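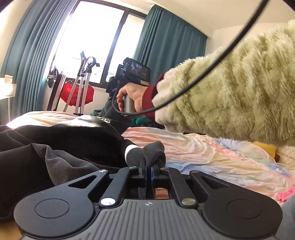
Laundry, Mostly

Gallery notes by Niilo Kuusisto

Wikero is collecting demonstrations of people picking up clothes, so that a model may one day pick up clothes. We have 357 episodes in the bedroom set. The target is 900, a figure arrived at by somebody who does not fold.

The sock is our most popular object. It pinches well, it bunches up, and it has never once asked for a break. Bushra Janjua would like us to grab fewer socks.

We use cookies to remember your preferences. Accept all | Manage settings

Black garments get their own tag in the log. Gwenaël Hamel proposed it after labeling 22 of them in one sitting and losing track of which end was the sleeve.
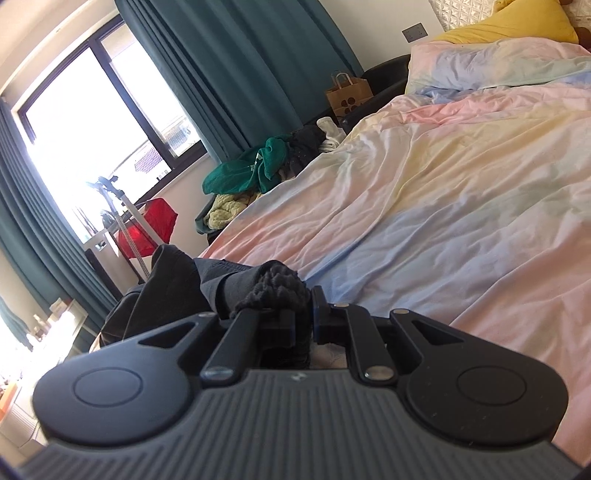
Vol. 6, p. 22

Black cloth at the jaws, pastel duvet to the right, and a green garment on the pile along the far side of the bed. Vimala Pillai wants the piles messier. Florian Bailly wants them repeatable. Both requests are in the protocol, one after the other.

Episodes with a missed grasp stay in, tagged "miss." It is our second-largest category and growing nicely.

Next up is towels, if the sock people can be talked into it.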